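Plolard Hand Gripper - Gallery

Recording work in the washroom corner

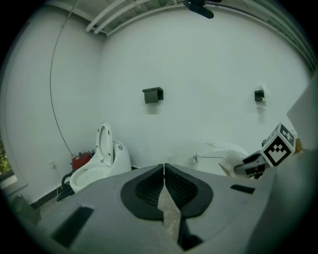 View from the gripper's own camera. Finger pads closed in the middle, a white toilet with the seat and lid up on the left, paper holder on the back wall.

Welcome to our gallery page. My name is Mitiku Dinsa and I look after the recording side at Vidness. We offer the Plolard, a hand-held gripper with a wide camera, for teams who want to teach cleaning and household tasks to a robot arm. Many visitors ask us what the material looks like before they decide to hire or buy, so on this page we show it as it comes out of the tool, without cropping or colour correction.

About the picture

The round shape comes from the lens. We chose a very wide one because in a small room the hand is always close to something, and with a normal lens the operator loses the wall or the floor as soon as he bends down. The price for this is that straight things become curved. You will notice it on the back wall. Our software can flatten the picture later, but most customers train on the round one and are content with it.

The grey housing fills the lower part of every recording. Please do not ask us to remove it. The fingers must stay in the same place in the picture, so that the model learns where the hand is in relation to the object.

The pads have a black rim and a textured inner surface. They are wearing parts and can be changed with one screwdriver. One pair comes mounted and we put 2 spare pairs in the case.

The cube with the black and white square patterns, on the right side, is a marker. The Fallahi software reads such patterns to find positions in the room. It is delivered with the full kit, but not with the basic kit.

Why we show a washroom

Kitchens and tables are already well covered by other suppliers. Washrooms are harder: white objects before white walls, little space, and tasks like closing a lid or taking paper from a holder, where the force must be small. The session with this room belongs to our Karkitz collection, which has 226 recordings at the moment. We plan to reach 1,000, and new ones are added each month until the end of September.

What you can order

Basic kit - gripper, spare pads, charger, carrying case.

Full kit - the same, plus marker cube, second battery and one year of the Fallahi software.

Hire - by the week, with the full kit. Cleaning of the tool is included, but please wipe the lens before you send it back.

Recording service - our operators come to your building and record the tasks from your list. The largest order we can take at present is 4,000 recordings. For bigger orders please write to us first and we will look for a solution together.

Use of the picture

You may show it in a talk or in teaching if you write "Vidness, Karkitz collection" next to it. For printed use please ask. Larger files are available on request, and we normally answer before noon of the next working day.

Back to gallery overview - Price list - Contact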